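Getting More Out of Cardboard Boxes
Posted 20 Apr 2024

I have a real soft spot for a good cardboard box! Ever since we moved to Mottram I've been keeping the decent ones, and by now I have strong opinions on which are worth the shelf space and which should go straight out to recycling.

Start with the corrugation. Press your thumb into a side panel. If it springs back, keep it. If it stays dented, the board has been damp at some point or it was thin to begin with, and it will sag on you the minute you put jars in it. Double-wall boxes (look at a cut edge and you'll see 2 wavy layers with a flat sheet between them) are the treasures, and I'll flatten and reuse those for years.

Flattening: slit the bottom tape with the tip of a butter knife, not a utility knife. A sharp blade goes right through into the flap and then the flap tears next time. Old paper tape can be loosened with a damp sponge, give it a few minutes and it peels up beautifully. Plastic tape comes off better with a hair dryer on low.

Store them standing up, like records, between the washer and the wall or behind a door. Stacked flat on the floor they soak up moisture from the concrete, and silverfish love that.

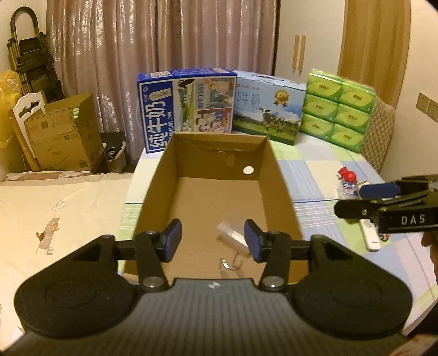
Putting one back together, run your tape down the center seam first and then once across each end so it makes a capital H. Press it down hard with the side of your fist. For anything heavy I add a second strip right beside the first on the seam, overlapping a little. Skip masking tape altogether, it lets go in a warm closet and you'll find your sweaters on the floor come December.

Labels go on a short side AND a long side, never the top, since the top is always under another box. I write with a fat marker on a strip of paper tape so I can peel it off later and the box doesn't end up with a whole history scribbled on it.

Drawer dividers are my favorite use. Cut strips a hair shorter than the inside depth of the drawer, then cut slots halfway through each strip where they'll cross and slide them together like an egg carton. No glue at all! My sock drawer has been running on these since we lived in Hukura and the strips have only been replaced once. Score the fold lines with an empty ballpoint and a ruler and they bend as crisp as you like.

For the garden, lay plain brown board (tape off, no glossy printing) over weedy ground, overlap the edges by a hand's width, soak it well with the hose and cover with 3 inches of mulch. I did the whole strip along the fence last spring and planted squash right through it. Gorgeous!

Greasy ones, pizza boxes especially, don't belong in the closet. Tear off the clean lid and compost the rest if your pile gets hot enough.

One more for the shop: a shallow box lid under the vise catches sawdust and dropped screws. Mine gets swapped out when the corners go soft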